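Zakero Hand Gripper Kit – what you get and how we like it

I've had the Zakero kit out on loan from Fullwood since August, and I'm pretty taken with it! You get two white hand-held grippers, a shoulder harness, a cable set and 35 printed marker tags (more than you'll ever use, but they do get scuffed). The pair costs $233 a week to rent. You hold one in each hand, do the job the way you'd normally do it, and the kit records what your hands were up to so a robot can learn from it. Big flat things are my favorite test, where both grippers have to share one edge.
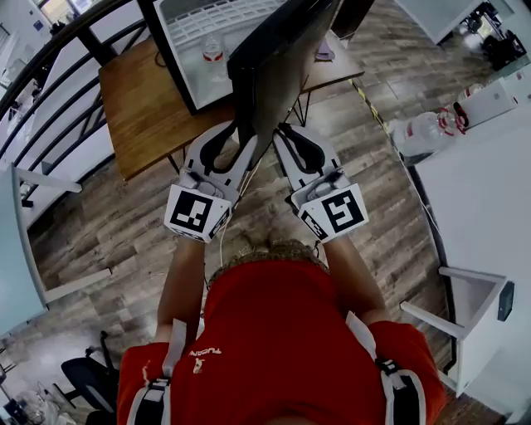 Akpalu wrote in to ask whether the finger loops pinch after a while. Mine did at first, so I went up a size – the loops come in two – and now I can do 22 minutes before I want a break.

Charging takes 87 minutes from flat, a bit slow for my taste. The padded V-shaped notch is a nice touch, though, and the Gornside software picks up both grippers without any fuss. It also gets along fine with bulkier jobs near furniture and appliances.

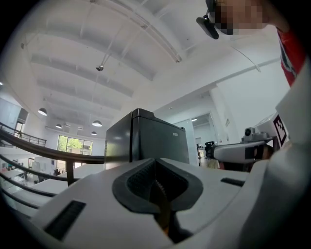 Renting and returns

Book through Fullwood, and send everything back in the same case, tags included.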